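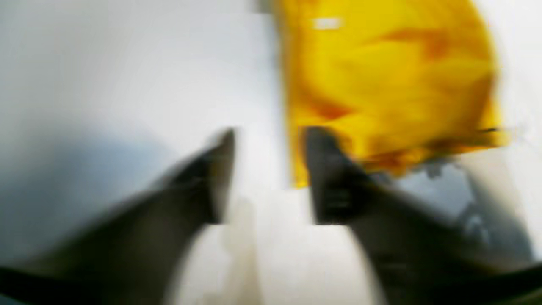
March was a good, busy month for the clothing room at Preltesgate, and your grant has kept us well stocked with bags and shelving. We sorted 132 pieces — shirts, towels, odds and ends — and 33 of them still need mending. Creases slow us down more than anything, and a crumpled yellow piece like this one has to be smoothed out before it can be folded. Yuto Arai would like another 30 bags by Tuesday, if the budget allows.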